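Lastonska Place-Name Spellings, release 3

Summary

Lastonska is a table of place-name spellings copied from parish registers, land rolls and ferry accounts. Each row links one spelling, as written in the source, to one modern headword. The set is meant for people who match old names to new ones: local historians, indexers, and anyone testing spelling-variant software. It contains no personal names and no map coordinates.

Release 3 replaces release 2. The two should not be mixed, as row identifiers were reissued.

Contents

spellings.csv — one row per spelling per source page
headwords.csv — one row per modern headword
sources.csv — one row per volume, with shelf mark and reader's initials
CHANGES.txt — differences from release 2
LICENCE.txt — terms of use

All files are UTF-8 with Unix line endings. Fields are separated by commas and quoted only where needed. Empty fields mean "not recorded"; a single hyphen means the source was checked and has nothing there.
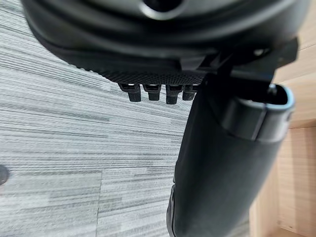
Fields in spellings.csv

row_id: integer, unique within a release.
head_id: key into headwords.csv. Empty where no match could be agreed.
form: the spelling as written, including capitals. Long s is given as s. Superscript letters are brought down to the line.
form_exp: the spelling with abbreviations expanded. Identical to form where there are none.
src_id: key into sources.csv.
page: page or leaf number. Leaves carry r or v.
hand: a letter for the writer, assigned per volume. Hand A in one volume is unrelated to hand A in another.
cert: certainty of the reading, 1 (doubtful) to 3 (clear).

The form field is limited to 24 characters in older tools that read release 1. No such limit applies now, but three ferry accounts were entered under it and their longer spellings have not yet been restored. They are marked T in the notes column.

How the table was made

Copying was done from the volumes themselves where the binding allowed it, otherwise from film. Glykeria Tzanetos and Gadisa Berhe each read the land rolls separately and the two readings were compared by script. Where they differed, Pierina Bianchini decided, and the rejected reading was kept in the notes column. The parish registers had a single reader, Mebrat Gashaw, and should be treated as less secure for that reason.

Headwords follow the Plostesness gazetteer. Where the gazetteer gives two forms for one settlement, the first is used. Farms and mills get a headword only if they appear in at least two volumes.

Working copies are kept on paper as well as on disk. The reading sheets are filed by source, in the order of sources.csv, and a sheet number can be traced from any row through src_id and page. Corrections are written on the sheet first, initialled, then entered in the table. A correction that exists only in the file is treated as an error and reversed at the next check.
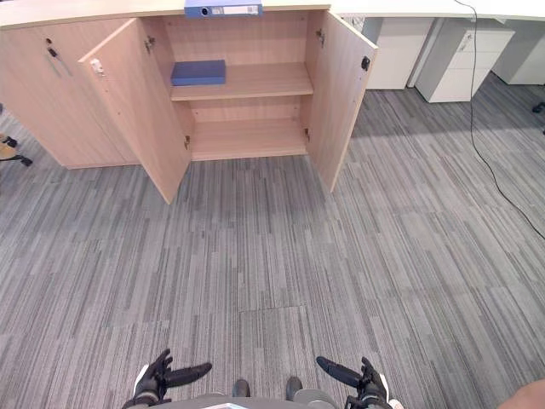
Sheets for the Tănase rolls are the exception. They were made before the present numbering and carry the old roll number in the top corner, so page has to be converted with the list at the end of CHANGES.txt. The conversion has been applied to all Tănase rows in spellings.csv and need only be repeated by someone going back to the paper.

Known faults

Rolls 16 and 24 share a run of leaf numbers, apparently through a binder's mistake. Rows from roll 24 carry an x after the leaf number.
In the ferry accounts, final -e and a closing flourish are hard to tell apart. The readers' practice was to write -e and set cert to 2. Counts of final -e from this source are therefore too high.
The headword Faltau covers both the village and the crossing. Splitting them is planned for the June release, if the crossing can be dated.
Hand letters were not assigned in the registers. The field is empty throughout.

Use

Spelling counts may be compared within a source. Comparing them between sources is not advised without allowing for the different reading methods described earlier. The table is not a sample of all surviving records and gives no basis for statements about which spelling was usual in the region.

Citation and contact

Cite as: Lastonska Place-Name Spellings, release 3, 14 January 2023. Give the release number in any published count.

Corrections go to Bilal Khalaf, with row_id, the proposed reading and the page seen. Reports without a page reference are held until someone can look the volume up.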